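Wosa 2 fingers vs Berisha fingers on tall cans

wonetcombe_lab
Posted 9:14 am
We have the Wosa gripper and the Berisha on trial through June. Same arm, same controller, same Zusau fixed camera beside the table. Task is lift a tall food can, move it sideways, set it down. 30 tries each. Wosa dropped 2, Berisha dropped none but it is slow to close.

gantryrat
Posted 9:40 am
What can are you using? Paper label or bare metal? Labels slide on us when the pads are worn.

wonetcombe_lab
Posted 10:02 am
Printed label, carrots, metal showing only at the two rims. We grip on the label, mid height.
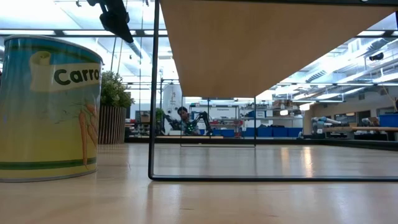 Camera stays at table height for both grippers. I tried it higher and the fingers hid the top rim on approach.

pz_1696
Posted 10:31 am
I'd go the other way. A low camera picks up every ceiling light off a shiny tabletop. Put a matte mat down before you blame the Wosa.

wonetcombe_lab
Posted 10:45 am
Glare is there, but both drops came during the sideways move. The camera isn't used after the grip closes.

gantryrat
Posted 11:08 am
Then it's grip force or acceleration. What firmware on the Wosa? 1112 fixed a force limit bug for us.

pz_1696
Posted 11:15 am
Still think 30 is too few to call it. Swap the pads and run both again.

wonetcombe_lab
Posted 11:52 am
We're a version behind 1112. Will update, put new pads on and post the numbers.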